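Fludix open metal bin, large, gray. Quick review

Been meaning to write this up since August. Short version: good bin, ugly fast, would buy again. Long version, as long as I have time for anyway.

Got 2 of them from Ilteck for the workshop. Wanted something open on top for odds and ends, all the stuff that doesn't have a shelf. Old plastic tubs kept splitting at the corners. Sick of sweeping up bits of tub.

Walls are slanted sheet metal, so things slide down to the middle instead of jamming along the sides. Like that a lot. Floor is flat, a proper flat rectangle, so a block or a box sits on it without rocking. Sounds minor. Try finding that in a cheap bin.

Now the finish. Scratches. Lots. Ours got marked the first week and it just keeps going, mostly on the floor.
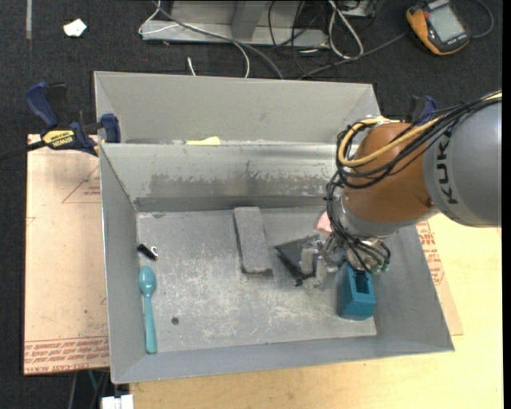

Floor wear on the Fludix, worst through the middle and lower part.

Pale scuffs everywhere and whitish patches where heavy things get dragged. The far wall has stayed shinier but it picked up a band of dark smudges. Tried dish soap, tried a degreaser, smudges mostly still there. Long rough gray block in there is probaly the worst thing you could keep in a bin like this, speckled surface, like sandpaper on the metal. My own fault. The little teal container does no harm at all, stands up fine by the wall.

Small things are the weak spot. Anything pink or bright you find right away. Anything black or gray, good luck at 6 in the evening with the overhead lights off. I've lost the same black cylinder twice. A lighter floor would help, or a mat. Brunet sells a rubber mat thats close to the right size, had to trim it, haven't decided if I like it. Cuts the noise, at least. Oh yeah, the noise. Drop something hard in there and the whole shop turns around.

Compared it with the Wetunent bin before buying. That one has straight walls and costs more. Nicer coating, but you end up fishing in the corners with your fingertips. No thanks.

No dents yet, no sharp edges that I've found. Heavy to move when full, get help.

Score: 9 for strength, 6 for looks. Buying a third one when the budget opens up, plus another mat if this one lasts.

Last updated: August
Contact | Copyright | Back to top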